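Journal de mes produits, dimanche soir

Mars est presque fini et j'ai enfin vidé le tiroir de la salle de bains. 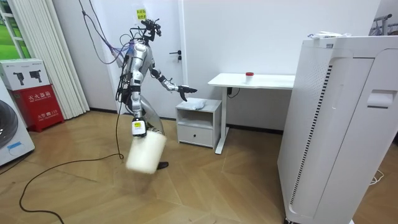

Le sérum Drullell est terminé depuis ce matin. Deux mois de flacon, matin et soir, et la peau du menton pèle moins. Je le rachèterai, mais en petit format. Le mascara Midum, par contre, part à la poubelle : il coule dès la mi-journée et laisse des traces sous les yeux. Pour les prochains pots vides, je veux un seau blanc en plastique, à peu près comme celui que le robot semble tenir au bout du bras, assez léger pour le descendre d'une main. Le sac en papier s'est encore déchiré dans l'escalier.

Larasati Chong m'a prêté sa crème pour les mains Dimaculangan. Texture épaisse, odeur d'amande un peu forte, rien de gras au bout de cinq minutes. Elle la garde à côté de l'évier et elle a raison — c'est là qu'on en a besoin. Le tube fait 100 ml.

Reçu aussi le shampoing solide Vimstead. L'étui promet jusqu'à 400 lavages, je n'y crois pas trop. Premier essai ce soir : il mousse bien, les longueurs accrochent au peigne. Je réessaie mercredi avec moins de produit.

À faire : jeter le vieux fond de teint, laver les pinceaux, ne rien commander avant avril. Il me reste trois rouges à lèvres à peine entamés et un gommage que je n'ai pas ouvert.

Dernière mise à jour : dimanche, 21 h 40
1 749 partages
12 commentaires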